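Bench tips from the Trukura teardown project, 2023-01-28

These are working notes for students on the Trukura project, where an arm takes apart office desktops for the parts bins. They cover the workshop side only. Code notes live in the Umali repository. Most of what follows was learned between October and now.

## Before a chassis goes on the bench

- Unplug the machine, hold the power button down for ten seconds, and leave the cord in the bin under the bench. Never open a power supply. It goes to the bin whole.
- Blow out the dust outdoors. A can of air held upright is enough for most cases. Keep fan blades from spinning by putting a finger on the hub.
- Wipe flat metal faces with isopropyl on a lint-free cloth. Grease from old thermal pads ends up on the finger tips and then on everything else.
- Remove side panels by hand. Put the panel screws in the magnetic dish, not on the bench mat.
- Write the chassis number on masking tape and stick it to the rear panel. Tape on the front peels when the case is clamped.

## Holding the case still

A steel case slides on a bare bench when pushed sideways. Shelf liner, the rubbery open-mesh kind, stops most of this. Cut it larger than the case and replace it when it goes shiny.

Use two bar clamps with wooden pads. Tighten until the case stops moving, then check that the drive cage still sits square. Thin sheet metal bows under a clamp before it makes any noise about it, and a bowed case grips its drives.

Cardboard works as a shim. Save the flat pieces from packaging and keep them dry.

## Screws

Computer cases mix two thread types that look alike. The coarse one (6-32) holds most power supplies and 3.5-inch hard drives. The fine one (M3) holds optical drives and many motherboards. If a screw binds on the second turn, stop and try the other.

1. Sort as you remove. An egg carton with the thread written in each cup is faster than the drawers.
2. For a tight screw, press down hard first, then turn. Slipping happens on the first eighth of a turn.
3. For a stripped head, lay a wide rubber band over it and drive through the rubber.
4. Replace a driver bit when the tips look rounded. A new bit costs less than a ruined screw.

The gripper has its own fasteners, all hex socket. Check them with a key at the start of each session. Thread locker goes on the pivot bolts in a very small amount – one drop on the threads, none on the face of the linkage. Wipe off any excess or the joint will stick.

## Wiring

Fold loose cables back over the outside of the case and hold them with painter's tape. Cable ties are slower and someone has to cut them later. Pull connectors by the body. If a latch will not release, push the plug in slightly, press the latch, then pull.

## Reaching between parts

The difficult area in a small case is the gap beside the power supply. The drive cage is close, and the finger has to enter it at an angle. 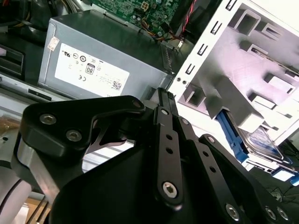 Zinel asked whether it would be simpler to take the drive cage out first and give the finger more room. In some cases, yes. Where the cage is riveted it stays, and the approach has to be planned around it. For removable cages, slide the drives out beforehand so the weight does not twist the rails.

A few settings that help:

- Approach at the slowest jog speed for the last two inches.
- Shine a desk lamp across the opening from the side. Overhead light leaves the bottom of the gap dark and puts glare on white paint.
- Slide a strip of card into the gap by hand first. If the card catches, the finger will too.
- Log any contact with the motherboard, even if there is no mark.

## Closing up

Park the arm, cut power at the wall strip, and brush the bench from back to front. Run a magnet over the floor near the stool legs.

Hard drives go in the locked Batex tub. Boards go in the flat tray, component side up, one layer only. Power supplies are stacked no more than two high.

The log sheet needs the chassis number, the start time and the last completed step. Chassis 604 is still waiting for a cage screw and should be left on the lower shelf.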